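Blackburn Road Rover: Final Report
Kenta Sakai
Project partner: Enda Sheehan
Wednesday, March 2, 2022

1. Aim

The aim of the project was to build a small wheeled robot that can drive along the edge of a quiet road, keep a steady distance from that edge, and save pictures of the road surface as it goes. A second program, run later on a laptop, sorts the pictures into "plain surface" and "look again." The robot does not repair anything and does not measure depth.

We set three limits at the start. The robot had to fit through the door of the Sterimholm workshop, run on one battery pack for a full session, and be stoppable by hand at any time.

2. The build

The chassis is a plywood deck on an aluminum frame, with four driven wheels from an old garden cart. We started in December with two driven wheels and two casters. The casters caught in every gap in the workshop floor, so we took them off in the first week and bought a second pair of gear motors.

The motor driver is a Cleron board with two channels. Each channel runs both wheels on one side, and the robot steers by slowing one side down. This scrubs the tires when it turns in place, but on a road it hardly ever has to.

The camera mount took longer than the drive. The first one was a printed bracket, and it shook so much that the pictures were useless above walking pace. Enda made a second one from steel angle, bolted through the deck with rubber washers on both sides. It is heavier and uglier and we kept it. The camera is fixed, facing forward and tilted slightly down.

Wiring is in two boxes, one for power and one for the computer. We put them in one box at first and had resets whenever the motors started. Moving the power side into its own box and shortening the motor leads fixed most of this. A reset still happened once in outdoor testing, on a steep driveway.

3. Software

The drive program looks for the edge of the road in the lower part of each picture and fits a line to it. If it loses the line for more than a second the robot stops and beeps. We called the sorting program Puravo, after the name on the box the camera parts were kept in.

Puravo cuts the road area into tiles and compares the texture and brightness of each tile with its neighbors. A tile that differs by more than a set amount is flagged. We did not train a network. We had one workbench computer, and we wanted a method we could explain line by line.

4. Outdoor tests 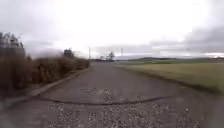 Edge finding was the part we expected to be easy, and it gave us the most trouble. In the workshop we had used white tape on a dark floor, which has a sharp border on every side. Outdoors the two sides of a road can be quite different. On the straight stretch by the hedge there is a low concrete kerb on the left, pale enough to stand out from the asphalt, while on the right the grass just meets the road with nothing between them. We rewrote the edge finder so that it scores both sides and follows the stronger one. We also had it ignore the upper half of the picture, where bright cloud was upsetting the exposure values.

We saved 1,146 pictures in the outdoor sessions. Of these, 1,132 could be used. The other 14 were too smeared for the tile comparison to mean anything.

5. Sorting results

Enda and I went through the usable pictures by hand and marked the ones we thought needed a second look. Puravo missed 31 of the ones we had marked. Most of the misses were thin cracks running away from the camera. Cracks running across the lane were easier, as they pass through several tiles in a row.

False flags were a bigger problem. Rough stone in the surface gives a strong texture score even where there is no damage, and so do wet leaves. Raising the limit got rid of many of these but cost us real cracks, so we left it where it was.

6. What we would change

The tires should be softer. The hard garden cart tires pass every bump to the deck, and a better mount can only do so much. We would also add a wheel encoder - at present each picture has a time but no distance, and matching a flagged tile to a spot on the road means walking the route with a printout.

The battery held up for every session, with the pack rated for 2,000 charge cycles. The stop button was moved from the rear to the top of the deck after the second session and should stay there. Wiring diagrams and the parts list are in the project binder at the workshop, on the shelf over the drill press.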